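Balcony Tomatoes: Frequently Asked Questions

What size pot do I need?
For a full-size tomato, use a pot that holds at least 40 liters. Dwarf types do fine in half that. I grow Zurnum, a compact red variety, and it has never needed the bigger pot. Whatever you use, check for drain holes before you fill it.

Can I use soil from the ground?
No. It packs down hard in a pot and the roots struggle. Buy potting mix. Old mix can be used a second year if you pull out the dead roots and blend in some compost, but I don't put tomatoes in it two years in a row.

When can the plants go outside?
Wait until nights stay above 50 degrees. On my balcony that is late April. Start with an hour or two in the shade and add a little more each day for a week.

How much sun is enough?
Six hours of direct sun. With four you will get leaves and a few small fruits. Cherry types put up with less.

How often should I water?
Push a finger into the mix. If the top inch is dry, water until it runs out of the bottom. In July I water at 7 in the morning and again after dinner. We had one afternoon of 103 degrees last summer, and the small pots needed a third round.

My flowers fall off. What is wrong?
Usually heat. Once the days cool a bit, new flowers will set. If the weather is mild, tap the stems around noon to shake the pollen loose. Too much nitrogen also gives you a big green plant with few flowers.

There are black patches on the bottom of the fruit. Is it a disease?
It is blossom end rot, and it comes from uneven watering more than anything else. Pick off the bad ones and water on a steady schedule. Naheed Qureshi, two floors below me, put a layer of straw on her pots and had much less of it.

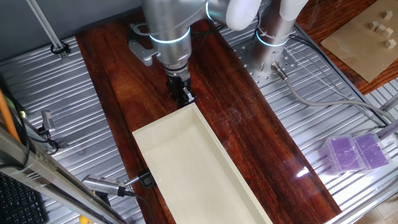 How do I keep pigeons out of the pots?
Lay chicken wire over the mix, with a gap for the stem. They come for the loose soil, mostly while the plants are small.

Will the balcony hold the weight?
A wet 40-liter pot is heavy. Ask your building what the limit is, and keep the big pots close to the wall.

Can I save seed?
Yes, unless the plant is a hybrid. Let the seeds sit in a jar of water for three days, rinse them, and dry them on a plate. Kwan-ho Lui still grows plants from seed I gave him.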